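Search this site Enter keywords Go

Kelludby office, second floor: storage and egress inspection
Inspection date: 2024-03-02
Inspector: Silvan Hofstetter

1. Aisles and exits
1.1 Main aisle clear for its full length. PASS
1.2 Exit door opens without a key from inside. PASS
1.3 Exit sign lit on test. FAIL – lamp out on the stair side. Replacement ordered from Hudec.

2. Tall shelving
2.1 Units fixed to wall. PASS
2.2 Load plate legible, 200 kg per bay. PASS
2.3 Heaviest items on the bottom shelf. FAIL – paper boxes on the top shelf of bay 2. Moved down during the visit.

3. Low cabinets
3.1 Adjoining units level at the seam. PASS
3.2 Hinges tight, no door sag. PASS
3.3 Locks turn freely, one spare key held at the front desk. PARTIAL – spare missing for one unit. Key number 425 to be cut.
3.4 Doors kept shut when not in use. See comment.

Comment on 3.4: An open door at shin height is a trip hazard and is hard to see from the aisle side. Doors are to be closed after each use, including when a binder is only being checked. Binders lie flat or stand between supports.
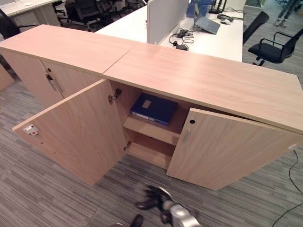

Erkero asks whether 3.4 should apply to the archive room at Nesville as well, where two people work from the same cabinets all morning and closing every door between files would double the handling time. The suggestion is to allow open doors there if the aisle is roped off.

Reply to the above: accepted for Nesville only. The rope must be in place before the first door is opened. Item 3.4 stands unchanged for Kelludby.

4. Electrical
4.1 No cords run under cabinets or mats. PASS
4.2 Power strips not linked together. FAIL – one pair found under the window desk. Separated.
4.3 Test labels in date. PASS – last round done in February.

5. Follow-up
Exit lamp (1.3): open. Budget line 3,228.
Spare key (3.3): open.
Bay 2 (2.3): closed.
Power strips (4.2): closed, recheck at next visit.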